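Le car pour Clernier, raté. Encore. Mabli remonte la rue en courant, clé du 403 entre les dents, le téléphone qui sonne dans la poche. Pas le temps. Drenon, dix-sept heures, le notaire. Vendre ou pas vendre. Sa tante avait dit : jamais. Puis plus rien dit du tout.

Elle pousse la porte. L'odeur de cire, de vieux thé. Presque 5 ans sans venir, et la nappe à carreaux est toujours là.
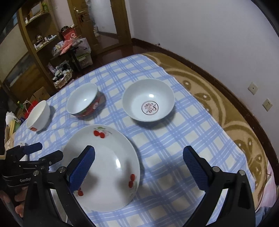 Les cerises de la tante, côté Voyle.

Elle s'assoit deux minutes. Enfin, elle croit deux minutes. Les étés lui reviennent en vrac, le chien, les orages de juin, les disputes pour la dernière part de clafoutis. Dehors la lumière à tourné. Le téléphone, encore. Le notaire.

– Madame Watkins ? On vous attend.

– Non, dit Mabli. Enfin si. Dites leur que je garde.

Et elle raccroche, cherche une casserole, de l'eau, n'importe quoi à faire chauffer.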